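Gretstead 餐具工厂参观记录：注塑、着色与成品检验

三月份，我随行业协会的小组参观了 Claltix 公司在 Gretstead 的餐具与厨房收纳用品工厂。接待我们的是生产负责人 Vlastimil Zeman，检验部分由 Sandra Parsons 讲解。全程从上午九点到下午三点半，中午休息一小时。以下按参观顺序整理，重点放在原料干燥、模具维护和翘曲控制，市场部分的介绍从略。

一、原料与干燥

厂区分为原料库、注塑车间、后处理间和检验室四个部分。原料库为单层建筑，卸货口在北侧。主要原料为聚丙烯和一种掺植物纤维的复合粒料，前者用于收纳类产品，后者用于盘、碗。两种料分区存放，地面以黄线隔开，托盘上均挂有批次卡，注明到货班次和开袋时间。

聚丙烯吸湿性低，一般情况下不做干燥，只在雨季对开过袋的余料作短时热风处理。纤维复合料则必须干燥，水分偏高时制品表面会出现银纹，严重时壁内有气泡。Zeman 介绍，工厂早年用普通热风料斗，纤维料在斗内停留时间不均，靠近斗壁的部分容易发黄。现在改用除湿干燥机，露点由控制柜连续记录，换班时由班长签字确认。我翻看了一本记录，签字齐全，但有两处换料时间写得很潦草，难以辨认。

着色采用色母粒，由称重式混料机按比例加入。换色顺序从浅到深，米白在前，绿、蓝在后，黑色单独使用一台机器，不与其他颜色轮换。同行的 Oldřich Malý 问到换色废料的去向。答复是浅色废料破碎后可并入深色产品，纤维料因回收后流动性变化较大，只允许少量回掺，且不得用于盘类。

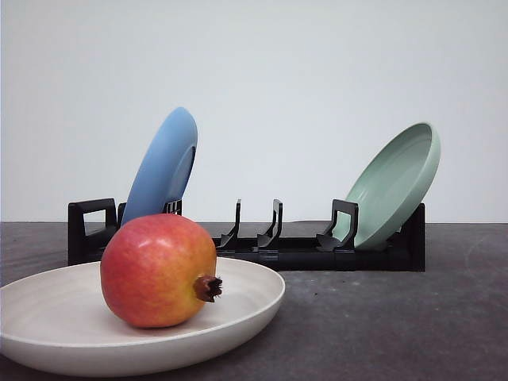
浅色盘，哑光表面，盘面可见细微的同心纹路。

二、注塑车间

车间内机台沿南北方向排成两列，中间为物流通道。盘类模具为单腔热流道，浇口设在盘底中心。收纳类模具尺寸较大，浇口不止一处，需要顺序开阀，以控制熔接痕的位置。

盘类产品的主要问题是翘曲。盘底与盘沿的壁厚不同，冷却速度不一致，脱模后盘沿会向上或向下翻。工厂的处理办法有两项：一是动模与定模分别接模温机，两侧保持固定温差；二是脱模后将盘子放在定型架上冷却，到时间后才允许叠放。定型架由本厂自制，材料为铝，边缘经过倒角。操作工每次取放都戴薄棉手套，手套每班更换。

模具每生产 3,000 模次下机做一次清洁，检查排气槽和顶针。纤维料挥发物较多，排气槽容易积垢，所以盘类模具另加一次中间清理，间隔为 1,000 模次，不下机，只开模擦拭。模具维修间在车间东端，由 Vasilică Roman 负责。他向我们展示了一块镶件，分型面上有一处压痕，是水口料残留在模面上合模造成的。修复方法为激光补焊后手工研磨，再用红丹检查贴合情况。Roman 认为这类损伤多数出在夜班换料之后，建议在开机程序中加一步目视确认，该建议尚未写入作业文件。
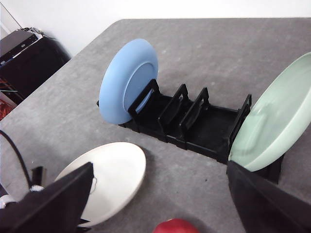

本页最后修改：三月，16:40

三、收纳类产品的结构问题

收纳类产品中，Zeman 讲得较多的是沥水架。这类产品底座长而窄，底面平，隔档直立，属于典型的难脱模结构。隔档过高时，根部应力集中，脱模斜度又受盘间距限制，不能随意加大。设计上通常将隔档做成框形，减少用料，也缩短冷却时间，代价是型芯数量增加，模具加工费用上升。

隔档间距是另一处取舍。间距小，容量大，但深盘和碗放不进去；间距大，浅盘容易倾倒。Pešek 是为该厂提供设计服务的事务所，它的做法是在同一底座上采用不等间距，一端留出较长的空格放置碗或杯。Raphaël Ferrand 对此提出疑问，认为不等间距会使底座两端收缩不一致，长度方向容易弯曲。Zeman 承认试模阶段确实出现过弯曲，后来在底座背面增加纵向筋，并将保压分为两段，才把平面度控制在图纸要求以内。背面加筋后，排水路径需要重新安排，模具因此改过一次。

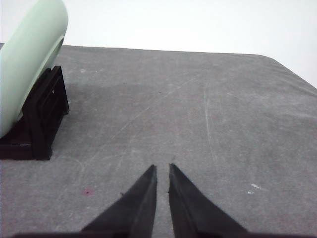

黑色料的表面要求比浅色料更难满足。划痕、流痕和发白在黑色哑面上都很明显，因此黑色产品的模面采用较深的蚀纹，顶针全部布置在非外观面。脱模剂禁止使用，原因是残留物会在表面形成亮斑，擦拭后亮斑范围反而扩大。包装环节也相应调整，每件之间垫一层薄纸，纸箱内不放散件。车间曾试过以气泡袋代替薄纸，运输后在隔档顶面留下压印，试用一个批次即停止。

四、检验室

检验室保持恒温，样品进入后先静置，再做尺寸测量。盘类产品测直径、高度、盘底平面度和盘沿跳动，每班首件全测，过程件抽测。重量也是控制项目，Parsons 的看法是重量波动往往比尺寸波动更早反映出工艺变化，成本也低，一台天平即可。重量数据以班为单位画在控制图上，贴在检验室门口，操作工交接班时可以看到。

耐洗试验在隔壁房间进行，使用两台商用洗碗机，累计 300 个循环后取出，与留样对比颜色、光泽和变形。深色纤维料制品在循环后期略有泛白，浅色不明显。Parsons 的记录中，绿色样品的色差离散程度大于蓝色，她归因于色母粒供应商更换，目前仍在与 Dikano 核对配方，没有结论。

装架试验相对简单。将盘子竖立放入沥水架，检查盘沿与隔档的接触位置，确认倾斜方向一致、相邻两盘不贴合。盘面贴合会影响排水，也会在盘面留下水渍。试验对每种直径的盘子各重复 10 次，每次取出重放，由同一名检验员完成。
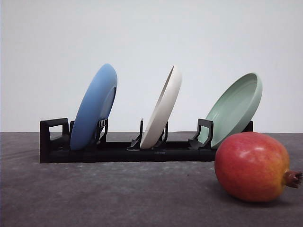 蓝、米白、灰绿三色盘立放于黑色沥水架。

五、讨论与遗留问题

参观结束后在会议室讨论了四十分钟。Malý 关心能耗，询问除湿干燥机在总用电量中所占的比例，工厂没有单独计量，无法给出数据。Ferrand 索取了沥水架底座的平面度测量方法，工厂同意提供作业文件的节选，图纸不外发。

我个人的疑问集中在定型架上。目前定型时间由操作工看计时器掌握，各机台计时器的起点并不统一，有的从开模算起，有的从放上架算起，两者相差一个取件动作。盘沿跳动的班间差异是否与此有关，现有数据看不出来，需要在同一台机器上固定起点后再测。Zeman 表示可以安排，等夏季停机检修之后进行。

交通方面，Gretstead 车站到厂区步行二十分钟，途中有一段没有人行道。访客须在门卫处登记并领取防护鞋，鞋码从三十六到四十六，超出范围的需要自备。车间内禁止拍照，检验室经陪同人员同意后可以拍摄。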